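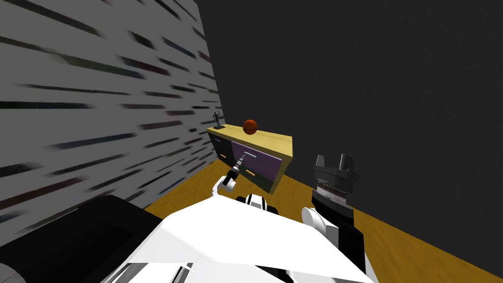
Open day at the Colloreo felt mill

The Colloreo mill opens to visitors in September, from ten in the morning until four. I went up on the early bus from Grendar, which stops at the bottom of the mill road. The walk from there takes 14 minutes and is uphill all the way. Cars can park in the field behind the dye house.

Entry is free, but you have to put your name down at the gate and wait for a tour to leave. Mine was led by Osvaldo Barbieri, who started on the carding floor as a teenager and now runs the finishing room. He speaks quietly, so stay near the front if you want to hear him over the machines.

The wool store

The tour starts where the wool comes in. It arrives already washed, pressed into bales, and the smell is still strong. Barbieri cut one open and passed handfuls around. Coarse wool goes into industrial felt for gaskets and polishing wheels. The finer grades go to hat makers and to a slipper company in Rakena that has bought from Colloreo since before he joined.

He was asked why the mill doesn't use local wool only. The answer was that there isn't enough of it, and that the fiber length changes too much from one farm to the next.

Carding and layering

Carding is the loudest part of the visit. Ear plugs are handed out at the door. The wool passes between rollers covered in fine wire teeth and comes off as a thin web, which is folded back and forth on a moving belt until it is thick enough. The oldest card was built by Fuleo, a firm that closed long ago, and parts for it now have to be made in the mill's own shop. One main roller weighs 739 kilos. Changing it takes most of a week.

Visitors stand behind a rail in this room and can't get close to the belts. I would have liked a longer stop, but another group was waiting on the stairs.

Steam, pressure and the fulling room

The layered wool is steamed and rubbed between heavy plates until the fibers lock. After that it goes into the fulling machine, where it is pounded with warm water and soap and shrinks a great deal. Barbieri held up a square before fulling and another after. The second was a good deal smaller and hard enough to knock on.

The room is hot and the floor is slick in places. Wear proper shoes. A woman in sandals was asked to wait outside, and she was not pleased.

Finishing and the shop

Drying, pressing and trimming are done on the top floor, where the windows face the river. Offcuts used to be burned and are now shredded and sold as stuffing.

The shop is next to the gate. Felt sheets are sold by weight, with the seconds in bins near the door. I bought a 300-gram bundle of gray and a pair of insoles. Cards were not working when I was there, so bring cash.

Coffee and bread are served in the yard until 2. The last bus back to Grendar leaves shortly after the mill closes.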